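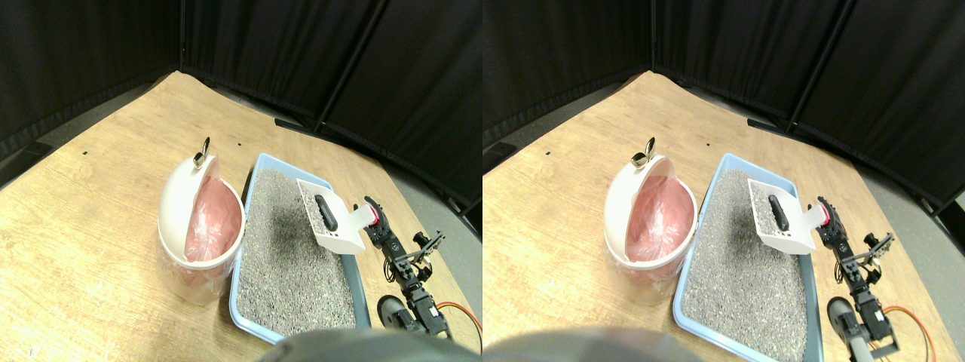
## 4.2 The household station at the Lakidley open day

The third site visit took place on 2025-07-24, when the Lakidley lab opened its ground floor to the public. Two of us attended (Mosoti and Sang). We had told the hosts we were coming and had asked for no special treatment, although we can't say how far our presence changed the day. The lab signed in 84 visitors. Most of our notes concern the household station, where the Magesa team was demonstrating litter box cleaning, one of the chores covered by its training program.

The station was small. As Figure 1 shows, the lidded bin stood open right beside the tray of litter, with the arm reaching in along the other side of the tray and the slotted scoop already in its gripper. Black curtains closed off the table behind. The presenter, Halima Lema, introduced this to each group as "a normal home task." We think the wording did a good deal of work. The chore is normal. A litter tray on a tabletop, within a short reach of an open bin, with a liner in it and its lid back, is a layout that very few cat owners would recognize, and it takes away walking, bending and opening the lid before the robot begins. None of the groups we followed raised this. When we put it to Lema afterward she agreed at once, and said she would have answered the same way to any visitor who asked.

The wall poster gave the size of the program as 4000 recorded attempts. The log we were later allowed to read held 3397. The team explained the gap as a matter of rounding plus a batch still waiting to be checked. We have no grounds for calling this dishonest, and posters are often printed early. Still, the larger number is the one visitors took home, and it appeared in both of the local write-ups we collected in August. Neither figure was a success rate. We asked for one on the day and again by email and were told it depended on the definition of success. It does, of course, and that would have been a good thing to put on the poster. 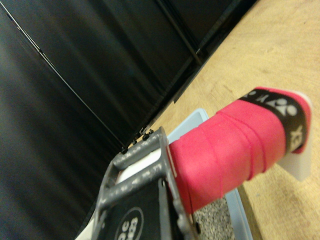
Our main interest in this section is what visitors believed the robot had been shown to do, as against what it was given to work with. In the short interviews by the exit, people often spoke of the robot "using a scoop," as though any scoop from any store would serve. The handle is where this belief is weakest. In Figure 2 the gripper is closed on a thick round handle wound in pinkish-red overgrip tape, the sort of covering sold for rackets, with the blue tray underneath. A taped surface of that kind gives a gripper something easier to hold than smooth plastic does. Whether the tape made a real difference we can't tell from a single still, and the Magesa team had no comparison to offer us. Shabani Shirima, who prepares the tools there, described the tape as a convenience and said the arm "usually" managed without it. We would have liked to see that.

A second point concerns who was doing the work. Visitors were told that the arm "learns from people," and many concluded that it was running on its own for the whole session. Our field notes are less sure. During at least some of the runs a team member sat on the far side of the curtain with a controller, and the change from one mode to the other was never announced. Chun-hung Siu, who read a draft of this section for the lab, objects that anyone could have walked around and looked. Visitors were in fact kept behind a rope, and the way around the curtain ran through a door marked for staff.

We should be fair about what went well. The presenters were patient and stayed well past closing. They let a failed run finish in view of the crowd, which was more than we saw at the Bukum site, where failures were cut short and the table was reset with the lights down. Lema told one group plainly that the machine could not be bought and would not be soon. That sentence was remembered by several people we interviewed, which suggests that visitors do hold on to limits when somebody states them.

What the visit can't support is the claim in the lab's own summary that the open day "demonstrated readiness for the home." It demonstrated an arm, a prepared table and a prepared tool, with an unknown share of human control. For the coding in Section 5 we therefore enter the Lakidley station as a staged task with partial disclosure, the same category as the Ukdale kitchen. Sang argued for a stricter label, given the silence about the controller. Mosoti thought the answers given on request should count for something. We kept the milder label and list the disagreement in the appendix.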